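Über uns

Lesezeit: 3 Minuten
14 Kommentare | 176-mal geteilt

Pichler Automatisierungsplanung hilft Betrieben und Schulen bei einer Frage, die meist viel zu spät gestellt wird: Was soll der Roboter kosten, und was kostet alles drumherum? Wir rechnen, planen, vergleichen Angebote und probieren aus. Und wir machen das wirklich gern! Es gibt wenig Schöneres als den Moment, in dem aus einer vagen Idee (»wir bräuchten da mal was mit Greifer«) eine Liste wird, mit der man zum Einkauf gehen kann.

Angefangen haben wir mit einer einzigen Tabelle. Ein Verpackungsbetrieb in Cliromham wollte einen Arm für die Endkontrolle und hatte dafür genau den Preis des Arms eingeplant. Kein Tisch, kein Strom an der richtigen Stelle, keine Schulung, keine Ersatzfinger. Die Tabelle haben wir damals an einem Abend zusammengeschrieben, inzwischen heißt sie Tallik, hat 176 Zeilen und liegt jedem unserer Budgets zugrunde. Zeile 14 ist übrigens bis heute »Kabelwege«, und sie wird immer noch am liebsten vergessen.

Unsere eigenen Versuche laufen mit handgeführten Greifern. Man hält das Werkzeug selbst in der Hand, fasst damit an, was später eine Maschine anfassen soll, und merkt dabei ziemlich schnell, wo es klemmt - bei Kartonlaschen zum Beispiel, oder bei glatten Tischplatten.

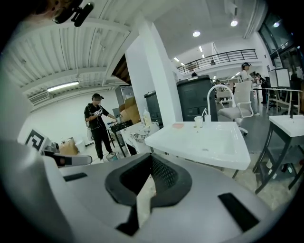
Für die Planung ist das Gold wert. Wer einen Griff selbst ein paar Dutzend Mal gemacht hat, bestellt anders: andere Fingerbreiten, eine andere Tischhöhe, manchmal auch eine Nummer kleiner. Ein Kunde hatte 2.000 Euro für einen Satz Sondergreifer vorgesehen und kam am Ende mit Standardfingern aus. Das Geld ging dann in eine bessere Beleuchtung, und damit waren alle glücklich, auch die Nachtschicht.

Wie läuft so ein Projekt ab? Zuerst kommen wir vorbei und schauen zu, am liebsten eine ganze Schicht lang. Dann schreiben wir auf, welche Handgriffe überhaupt infrage kommen, und trennen sauber zwischen Anschaffung, Einrichtung und laufendem Betrieb. Wartung, Ersatzteile und Rechenleistung stehen bei uns von Anfang an mit drin. Danach holen wir Angebote ein, von Herstellern und auch vom Gebrauchtmarkt, und legen sie so nebeneinander, dass man sie vergleichen kann (was bei den üblichen Paketpreisen mehr Arbeit ist, als man denkt).

Provisionen nehmen wir keine. Unser Honorar steht vor dem ersten Termin fest, die Erstberatung mit Rundgang kostet 1.855 Euro, und die Tabelle gehört danach dem Kunden.

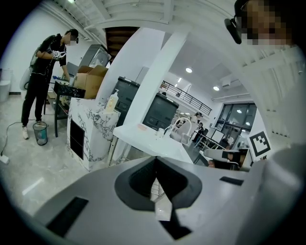 Ein Thema, das uns gerade besonders umtreibt, ist der Platz. Viele Budgets gehen vom Datenblatt aus, und da hat ein Arm eben eine Grundfläche und eine Reichweite. Menschen müssen aber auch noch vorbeikommen, Kartons wollen irgendwo stehen, und eine Steckdose sitzt selten da, wo man sie braucht. Deshalb haben wir Jindusmont gestartet, unser Planungspaket für kleine Räume, Werkstätten und Schulen. Dazu gehören ein Aufmaß, ein Stellplan und eine Einkaufsliste in zwei Stufen: was zum Start da sein muss und was bis zum nächsten Haushaltsjahr warten kann.

Die ersten Berufsschulen sind schon dabei und stellen herrlich direkte Fragen. Ob man Greiferfinger selbst drucken darf? Klar, und wir rechnen gleich aus, ab welcher Stückzahl es sich lohnt! Ob man einen Arm mieten kann, bevor man kauft? Ja - und für viele Klassen ist das im ersten Jahr auch der bessere Weg.

Im August überarbeiten wir jedes Jahr unsere Vorlagen und tragen ein, was in den Projekten danebenging, mit Betrag. Wer gerade an einem Budget sitzt und eine zweite Meinung möchte, schickt uns einfach, was schon da ist. Eine Skizze auf kariertem Papier reicht völlig.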